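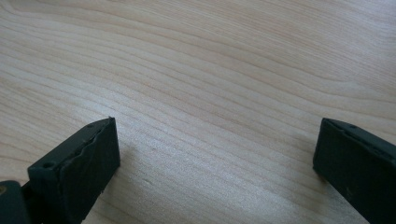 Atif Abbasi wants it on record that he skipped this section, oiled his Grurnalholm table on a Saturday-night whim, and spent June sticking to it. His advice to new owners was to read section 9 before opening the can. We have moved it closer to the front of our hearts, though it is still section 9.

9. Oiling a wooden tabletop

The Pudanau finishing kit contains one can of oil, two cloths, a sanding pad and a pair of gloves that fit no known hand. You will also need a clean rag and an evening with nothing in it.

CAUTION: Oil-soaked cloths can heat up and catch fire on their own. Do not ball them up, and do not put them in the kitchen trash. See step 8.

1. Clear the table. Wipe it with a damp cloth and leave it to dry overnight.

2. Sand lightly with the pad, always along the grain. Where the grain bends, bend with it. Scratches made across the grain are invisible until the oil goes on, at which point they are all you will ever see.

3. Wipe off the dust. Then wipe off the dust you missed.

4. Open a window. Stir the oil. Shaking it makes bubbles, and the bubbles end up on the table.

5. Pour out a puddle the size of a coin and spread it with the first cloth. Keep going until the top is evenly covered. If you can see your face in it, you have used too much.

6. Wait 9 minutes.

7. Wipe off everything that has not soaked in, using the second cloth. This is the step people leave out. The oil left on top does not become a tougher finish. It becomes flypaper.

8. Lay both cloths flat outdoors, away from anything you like, until they are stiff and dry. Then throw them out.

9. Let the table cure for 2 days before setting anything on it, elbows included.

Note: The Orakzai desk (part 122) comes already waxed. Oil will not soak into wax. Remove the wax first or, easier, leave the desk alone.

Note: One thin coat a year is plenty for a dining table. Workbenches can have two.

If the surface is still tacky after the curing time, rub it down with a little fresh oil on a rag, wait a few minutes and wipe it dry. Treat that rag as in step 8. If it is tacky after that, write to Bididov customer care and mention how much oil you used. Please give the real amount.

Go to section 10 for wobbly legs.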